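The Milk Problem

I got the job at Furkside because I could pour without spilling, and because Gertraud Zwahlen liked my shoes. Those are the two reasons she gave me, anyway, over a bowl of soup in the Petimwood canteen, and I've never pushed for a third.

The work goes like this. You stand in the rig with the gloves on and the goggles down, and whatever your hands do, the robot's hands do over at the coffee table. Every try gets saved. If it's a good one it goes in the pile the model learns from, and if it's a bad one it goes in the other pile (which the model also learns from, but we try not to be proud of that). The target for July was 1,775 good pours. By the time I showed up they had 948, and Kidus Negash had done most of those himself and was walking around with his shoulders up by his ears.

Gertraud put me on milk. Coffee was Kidus's, and had been from the start, so I got the pale stuff, the cup already in the left hand and the right hand waiting its turn.

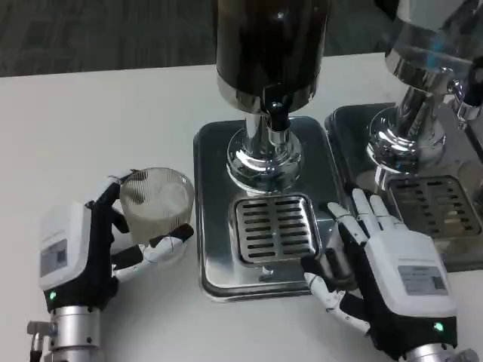

Asnakech wanted to know why I kept stopping. She'd been watching my tries on playback and there was a little pause in every single one, right before I went for the spout, and did I know I was doing it? She said the model was going to learn the pause. It didn't know what was coffee and what was me.

Well, I did not know I was doing it! I went home and made myself a cup of tea and caught it there too, a tiny stop with my hand in the air, like I was waiting for someone to say go ahead. And then I knew exactly where it came from. My grandfather, Abenezer Kassa, never let anybody touch a pot in his house until he'd nodded. He'd be in the big chair with the radio going, and you'd hold your hand over the handle, and you'd look at him, and he'd nod. He's been gone since I was 16 and apparently I was still looking over at the chair.

I told Ifeanyi Lawal this the next morning while he was strapping me in, and he laughed so hard he did the wrist buckle up wrong and we had to start over. Then he got quiet and asked how many I'd recorded. I said 47. He said we could toss them, it was one click, Gertraud wouldn't mind.

I said let me think about it, and I thought about it through a whole session, which is a bad way to run a session. I reached without stopping. I reached too fast and knocked the cup, and then I reached slower, and then a thing happened where I wasn't thinking about my hands at all and got 7 clean ones in a row. Kidus came over from the other rig and stood behind me. I could smell the orange he was eating.

"You're smoother," he said.

"I'm ruder," I said.

After lunch he wanted a turn at the coffee side, so we swapped, and I sat on the stool with the keyboard and marked his tries for him, start, grip, pour, end.

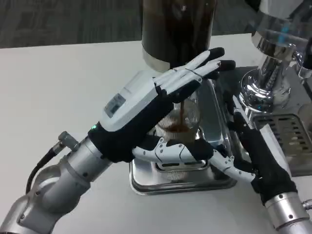
Kidus doesn't pause anywhere. He goes in with both hands like he's picking up a baby, and he hums, and I've never once figured out the tune. I marked until my eyes got blurry, and then I opened my own folder and looked at the 47 sitting there with the little box next to them.

I moved one out, just one, and put it in a folder called Gashaw, after my grandfather's street. The rest I left checked. Ifeanyi came by with his jacket on and asked was I tossing them or what.

"Keep them," I said. "Tell Asnakech it's manners."

He wrote that down on the sheet, the actual word, and went to catch the Prultton bus.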